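Matt grey desk top, trays and boxes - what do you keep on yours?

Forum > Home and Workspace > Desks, benches and tables

kettleside wrote:

I've gone over to a plain dark grey top for the small table in the back room and I'm trying to settle what lives on it. At the moment it's a white tray at the top left and a light wooden box below it.
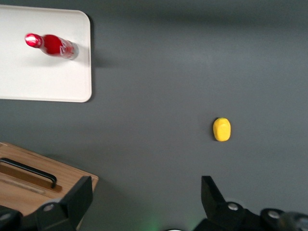
The idea is that drinks go on the tray and nowhere else, small bits go in the box, and the rest of the surface stays free for whatever I'm doing. It's a matt finish, charcoal more than black. I sort small parts for model kits at it, and do the household post.

Two questions. Does anyone with a matt dark top find it marks badly over time? And is a tray with a raised rim worth the room it takes up? The table is only 75 cm deep so I notice every bit of it.

Posted 7.40 pm

--------

plumbline_2 wrote:

I've had a dark matt top for a few years. Greasy fingerprints are the main thing. They show as shiny patches when the light comes in low. Warm water with a drop of washing-up liquid, then dry it straight away with a clean cloth. Don't use spray polish, it leaves a film and you end up with a smeary shine in the places you rub most.

Dust shows as well, more than it does on pale wood. I wipe mine every other evening.

--------

Oatcake wrote:

Keep the tray. I lost a pile of letters to a knocked-over mug and have used one ever since. The rim only needs to be enough to hold a small spill while you fetch a cloth.

What I would change is the side. If you're right-handed and the tray is top left you'll be reaching across your work with a drink in your hand. Mine's on the right.

--------

kettleside wrote:

I'm left-handed, so top left suits me. Good point for anyone else reading though.

Noted on the polish. I've got half a can of it under the sink and would have used it.

--------

marrowfat wrote:

I'll disagree about the tray. On a 75 cm top it's using up the best corner. I keep drinks off the table altogether, on a stool beside me. If it falls it falls on the floor, and the floor is vinyl. You get the whole top back and you don't have a tray to wash.

I also think fizzy drinks near model parts is asking for trouble. Sugar gets into everything.

--------

Oatcake wrote:

A stool is fine until you push your chair back into it. I've done that too.

--------

marrowfat wrote:

Then put it on the side you don't get up from.

--------

tidewrack wrote:

Bottles lying down is my one objection. I can see a red one on its side on that tray. Stand them up, or they'll roll the first time you bump the table. A square of rubber matting in the bottom of the tray stops it as well. The sort sold for lining drawers will do, cut a bit smaller than the flat part so it doesn't ride up at the rounded corners.

Is the yellow thing on the right part of a kit?

--------

kettleside wrote:

It's an odd bit that belongs in the box. I'm not good at putting things back as I go, I do one sweep at the end of the evening.

I like the drawer liner idea. We've got a roll left over from the kitchen.

--------

plumbline_2 wrote:

While you're at it, put felt pads under the tray. Grit gets trapped underneath and when you slide the tray you get fine scratches, and on matt dark surfaces you can't polish them out. They only show from certain angles but once you've seen them you keep seeing them. Same for the wooden box.

Lift, don't slide. I tell everyone in my house this and it makes no difference.

--------

gatepost77 wrote:

What's the top made of? It matters for cleaning. Mine is a Grerkance one and the leaflet says no abrasive pads and nothing with bleach in it. A friend has the Bitar top in nearly the same colour and that one's oiled, so you can't use washing-up liquid on it much or it dries out and goes patchy.

--------

kettleside wrote:

I'd have to check. It came with the table second-hand and there was no paperwork. It feels smooth and slightly cool, and water sits on it in beads. I've only had it since November.

--------

gatepost77 wrote:

If water beads and nothing soaks in after ten minutes I'd treat it as sealed. Try the soap on a bit at the back first.

--------

cobnut wrote:

On the box - open boxes are where small parts go to get lost. I had one for years and everything I needed was always at the bottom. I moved to a Flimine case with dividers and it's much quicker. Mine holds 758 pieces at the moment. I know because I keep a list inside the lid and cross things off as I use them.

You'd want one that's shallow. Deep compartments are as bad as a box.

--------

marrowfat wrote:

A list of 758 pieces is a hobby in itself.

--------

cobnut wrote:

It takes five minutes an evening. I've stopped buying things I already have, which used to happen every other month.

--------

Oatcake wrote:

I'm with the box for this. If the sorting is what you sit down to do, you need somewhere to tip things out of and something to tip them back into. A case with dividers is for afterwards. I use both, the box lives on the table and the case is on a shelf.

--------

kettleside wrote:

That's how I was thinking of it. The kit I'm on has around 800 parts and most of them are still bagged. The box is only for what's open.

--------

tidewrack wrote:

Have you thought about light? Dark tops eat it. I changed from a white table to a charcoal one and had to add a second lamp. Pale parts are far easier to spot than before, but black or dark grey ones vanish. I keep a sheet of white card to work on when I'm doing those.

--------

plumbline_2 wrote:

Seconded on the card. Or turn it round and use a spare white tray as the sorting surface. You get the rim to stop things rolling off, and it's easy to carry to another room if someone wants the table.

The Dendamach trays are decent for that. They come in a few sizes and the biggest is nearly the size of a place mat.

--------

marrowfat wrote:

So now there are two trays on a 75 cm table.

--------

plumbline_2 wrote:

One tray out at a time. The other goes underneath.

--------

kettleside wrote:

Update for anyone interested. I cut a piece of the drawer liner and put it in the tray, and the bottles now stand upright. Felt pads are on the box and the tray. I tested the soap at the back edge and left it overnight, no change in the surface, so I've washed the whole top with it and dried it off.

I tried marrowfat's stool for two evenings. It does free up the corner, but I kept forgetting where my drink was and I've gone back to the tray.

White card is on order. The next kit on the shelf is 2,000 parts and a good half of them are dark grey, so I'll need it.

--------

marrowfat wrote:

Fair enough, you gave it a go. Put the lid back on the bottle between sips at least.

--------

gatepost77 wrote:

If you do find out what the top is, post it. I've got a second table to do and I'd like one that beads like yours.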